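We use cookies to remember your place in the chapter. Accept all / Manage settings

Chapter 6
Plays That Took Sides: the Stage as News-sheet

Warrick Kerslake
Posted in December

Start with a wet afternoon at the Manness playhouse. Benches full, candles lit early, and a company about to put on a tragedy about a town most of the audience couldn't have found on a map. They knew who to hiss though. The prologue told them.

That is the subject of this chapter — plays written in a hurry, for a quarrel, and usually forgotten once the quarrel was over. The last chapter dealt with heroic drama, all those rhyming generals. Some of the same habits carry over. Long speeches, a noble captive, a ghost if the company owned a trapdoor. What changes is the purpose. A heroic play wants you to admire somebody. A party play wants you to go home cross.

We shall use one play throughout, The Siege of Callstead, because it is short and because its faults are easy to see. Five acts. Prose for the low scenes, blank verse for the rest, couplets wherever the author got excited. It was written fast and reads like it. A character called Cocco dies in Act 3 and has a line in Act 4, which the printer never caught. 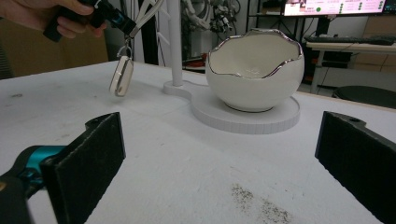 Read the dedication first. Students skip it, and then wonder why the second act is so polite about the navy. A dedication in this period is a bill, more or less. The writer praises a patron, hints at what he has lost by loyal service, and hopes for money or a post. In the Callstead dedication the patron is compared to a pillar, an oak and the sun, in that order, inside a single sentence. It's not good writing but it tells you who was expected to pay, and so whose enemies will turn up as villains.

Next the prologue. Spoken by an actor in front of the curtain, often a favourite, often a woman in man's dress. It could be changed overnight. Several plays have two prologues, one for the first day and one for when the news had moved on, and where both survive you should read them side by side.

Then the plot. Very simple here. A governor, a merchant's daughter, a foreign commander who swears friendship at breakfast and breaks it by supper. Galli's old essay (see Further Reading) calls him "a treaty with a hat on", and that is about right. He has no private life. He eats, he lies, he gives orders. Compare him with the villain in a proper revenge tragedy, who generally has a grievance and a mother.

Was any of it true? Partly. Writers worked from pamphlets, and the pamphlets worked from each other. The Callstead author took whole speeches from one, down to the misprints, and Tiziana Galli has shown that the torture scene comes from a different book about a different town altogether. Do not treat these plays as evidence for what happened. Treat them as evidence for what an audience was ready to beleive on a Wednesday. 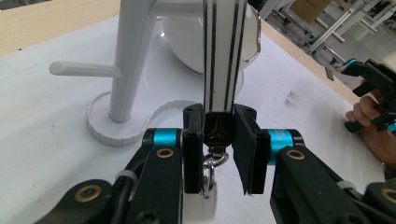

Money again. A printed run of 1000 copies would be thought handsome, and a play that lasted 6 nights had done well. The author's share came from the third night, so a piece which folded after two paid him nothing. This explains a good deal of the padding and the songs. It explains the dancing sailors too.

A word on editions. Sandro Pagano's text is the one quoted in this chapter, with modern spelling. He cuts the second epilogue, wrongly I think, so it is given in full at the end. Ginevra Carbone keeps the old spelling and has much the better notes, over 3 pages on the sailors alone. Where they disagree I follow Carbone and say so.

Terms you will need before going on: benefit night, licenser, afterpiece, claptrap (in its old sense, a line put in to get applause). All four are in the glossary. Licenser matters most. He read the script beforehand and could strike out a speech or or stop the play outright, and the struck speeches often got into print anyway.

6.1 The Dedication

The text is below, with line numbers. Read it once straight through without the notes, then again with a pencil, marking each place where the writer mentions his own losses. Cinzia Rinaldi's commentary follows, and begins with the oak.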